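Kunwood tablecloth, wipe-clean, long size: six months of daily use
27 Nov 2021

I bought the Kunwood tablecloth in June, after the cotton one we had been using finally went gray down the middle. We eat at the same table where the kids do homework and where I do the bills, so whatever covers it gets used all day. I wanted something I could wipe and leave on. I paid full price for it and bought a second one later, so you can guess where this review is going, but there are a few things I would want to know before ordering.

The cloth comes folded in a flat plastic sleeve. The creases are bad. The leaflet says they drop out in two days, and on my table it took closer to a week. Ironing is allowed on the lowest setting from the back, through a dish towel. I did this on the second cloth and it was fine, although the coating gives off a smell while it is warm, so open a window. The smell was gone by the next morning.

Size first, because I got this wrong. The long size is sold for tables that seat six. Ours seats six if everyone keeps their elbows in, and the drop at the ends was shorter than I expected. At the sides it hangs well. If you like a good drop all the way around, order one size up from what the chart tells you. My neighbor Kylie Ngata bought the round version for her kitchen and had the same complaint, and she ended up exchanging hers. The exchange took seven days and she paid the return postage.

The hem is folded over and stitched, with a single row. On my first cloth the stitching came loose at one corner after four weeks. I sent a message through the store and Zulkifli Liem in customer service answered the same afternoon and offered a replacement or a partial refund. I took the refund and sewed the corner myself with ordinary thread. It has held. The second cloth has had no trouble with the hem, but I check it now when I take it off to shake it.
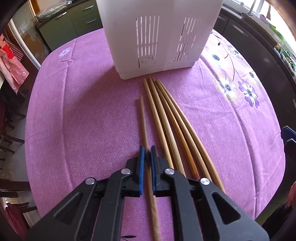

Color matters more with a wipe-clean cloth than with cotton, since you are looking at it all the time and it never goes in the laundry basket. Kunwood sells this one in cream, navy, dark green and a few brighter shades. I have the cream and the green. The cream looks nice in the morning and shows everything by evening. Pencil marks are the worst. The green hides more but shows flour and crumbs, so it needs wiping just as often, only for different reasons. Think too about what you usually put down on it. Pale wood is easy to find on a strong color, the way the chopsticks stand out against that purple cloth, and on my cream one a wooden spoon or a toothpick almost disappears. My daughter's white eraser has been lost on it more than once. If I were buying only one, I would get the green.

Stains. Tomato sauce, soy sauce and coffee all came off with a damp cloth if I got to them the same evening. Turmeric did not. I left a spot of curry overnight and it made a yellow mark on the cream cloth that faded over a few weeks but never went away. Ballpoint comes off with a little rubbing alcohol. Permanent marker also comes off that way, but it took some of the shine with it, and you can see a dull patch there when the light is low. Do not use the rough side of a sponge anywhere.

Heat is the real limit. The leaflet says warm plates are fine and pots are not. I agree with the leaflet. Damián Arriaga, my brother-in-law, put a saucepan down on the green one and it left a ring. The coating did not melt through, but it wrinkled and the wrinkle is still there. We use cork mats now. A mug of hot tea has never left a mark.

The underside is a thin brushed fabric, and it grips a painted or oiled table well. On glass it slides. I tried it on a glass table at my mother's house and had to keep pulling it straight. She uses a Rilberg cloth with a rubbery back, which stays put much better but is stiff and never quite lies flat at the corners. I also looked at the one from Idance before I bought mine. It was cheaper and felt thinner in the store, and the prints were too busy for me.

It does not need much storage space, but do not fold it. I roll mine around the cardboard tube from some wrapping paper and stand it in the hall closet. The cloth that was folded for a month had to go through the whole crease business again.

Good points: wipes down fast, feels softer than most coated cloths, good color range, helpful customer service.

Bad points: creases out of the package, single-stitched hem, sizes run small, no protection from hot pans.

I would buy it again for a family table, in a darker color and one size up.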